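Most toy bins in this country are full of blocks with something wrong with them. They light up, or they only click to others of the same brand, or they arrive in a box with a picture of the castle you are supposed to end up with. My argument is for the plain kind. A block should be a small solid shape with a flat top, and the child should decide the rest.

I ran the toy shelf at a community playroom in Perron for six years, and I spent a fair part of that time throwing out donated sets. One big one, a Trolby harbour with 124 pieces, had a crane, a ferry and a sheet of stickers. It was built once, by a father. After that the crane went missing, the ferry was no good without it, and the rest sat in a tub. The same month somebody left an ice cream pail of odd blocks at the door, no two quite alike. Those were still in daily use when I left.

People assume the pail won because it was old and wooden. I don't think the material had much to do with it. I like wood, and I have a maple cutting board at home that I would save from a fire, but the snobbery about plastic blocks has gone too far. Parents will pay $200 for a beechwood set in a cotton bag and then ask the kids not to chew it. Meanwhile a library or a neighbour with a 3D printer can turn out a decent cylinder for the price of the filament, and if it gets lost under the fridge you make another one.

The printed ones have a second advantage, and it's the surface. Factory plastic is slick, and a tower of it slides apart when someone walks past. Printed plastic often keeps a fine ridge down the sides. Small fingers get hold of it. Adults tend to see the ridges as a flaw and ask if they can be sanded off. Leave them alone. 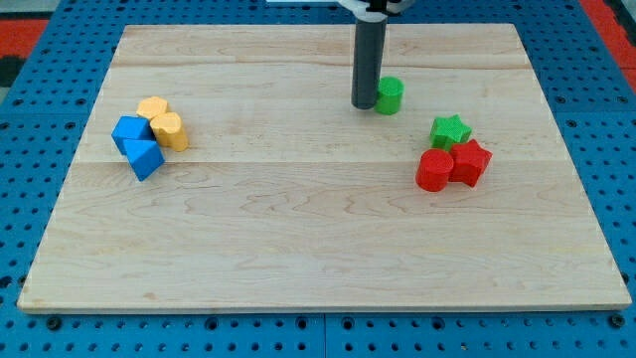
*Yellow blocks and a green cylinder on a pale wooden board.*

Colour I would keep simple. One strong colour to a block is enough, and I would rather have several yellows in different shapes than a rainbow of identical cubes. Give a four-year-old blocks in the same yellow with different outlines and she has to look at the outline. A lot of sorting play that gets called sorting by shape is just sorting by colour, and the child knows it.

The other thing I would spend money on is the board. Régis Leblanc, who taught kindergarten down the hall from us, kept his blocks on a rug for years and wondered why nobody built higher than three. Rugs give. A flat piece of wood on a low table fixes that, and it also marks out where the game is. Things on the board are in play and things off it are waiting. He used an offcut of shelving with the edges rounded over, and it cost him nothing.

There is a case against me, and Crisanto Abella has made it to my face more than once. He says kits teach patience and following a plan, and that his son learned to read a diagram from a Trolla set before he could read a page. Fair enough. I have nothing against a child who wants to follow the diagram. My complaint is with a shelf where the diagram is the only thing on offer, and with a birthday aisle that has forgotten how to sell anything else.

So before October, when the catalogues start coming, have a look at what you already own. Put away anything that needs batteries. Keep the cylinders, the hexagons and the lumpy ones you can't name. Find a board that doesn't rock. If there are gaps, ask at the library about printing a few — ours in Perron will do it if you bring the file.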